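The Great Sock Sort

I finally did it, you guys! The bag of single socks that has been living at the bottom of my closet since we moved to Collis is gone, and I had the best Monday evening getting rid of it. I put on a record, made a huge pot of tea and tipped the whole lot out on the bed. 114 socks. I counted them twice and I'm still a little proud of that number.

My plan was simple. Anything with a hole went straight into the rag bin, and everything else got sorted by color, darks first. I thought I'd find maybe a handful of matches, but the black and navy ones just kept pairing up (hold them under a good lamp, it makes a world of difference!) and before my tea was cold I had a whole drawer's worth.

Then I moved to the table for the ones I really care about, the knitted ones. A pale tabletop is so much better for this than a bedspread — you can see the true color and every little bit of lint.

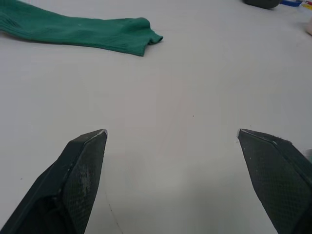
The green one

Isn't that color gorgeous? It's a deep teal green with ribbing all the way along, and it's the sock I've been hoping to match for ages. I bought the pair at the Skindero winter market, from a stall with 3 baskets of knits and a very sleepy dog underneath, and I wore them practically every day until one went missing. I've looked behind the washer, inside the duvet cover and in both gym bags. No luck yet, but it's staying out of the rag bin!

What I'm doing with the leftovers

I ended up with 5 good wool singles. Two are close enough in shade that I'm going to wear them together and enjoy it. The thickest is going to be a sleeve for my travel mug, and I want to try the others as lavender bags for the sweater shelf — there's still a big jar of dried lavender from our trip to Weter.

Next up is the scarf box, and I've already found 2 mittens in there that don't match.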